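3.2 Demonstration collection

Demonstrations were recorded with the Mekel hand-held gripper in lived-in homes. Each operator received a written goal - move the snacks into the box - and chose the grasp order freely. The Paiva set holds 924 demonstrations by 16 operators.

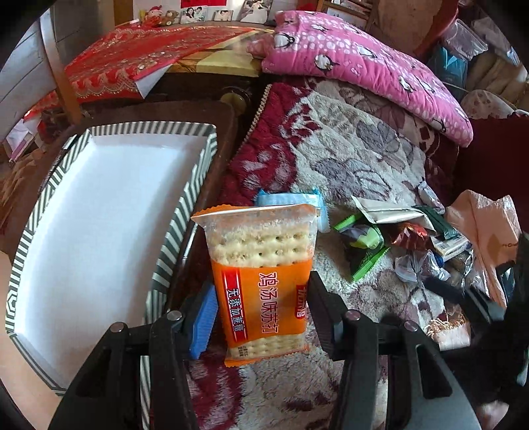 Figure 3. View from the hand-held gripper, with the open jaws on either side of a cracker packet.

Jaw width was logged with the tool pose at 20 Hz. Thin packets gave the least consistent grasps, and we kept failed attempts as a separate split.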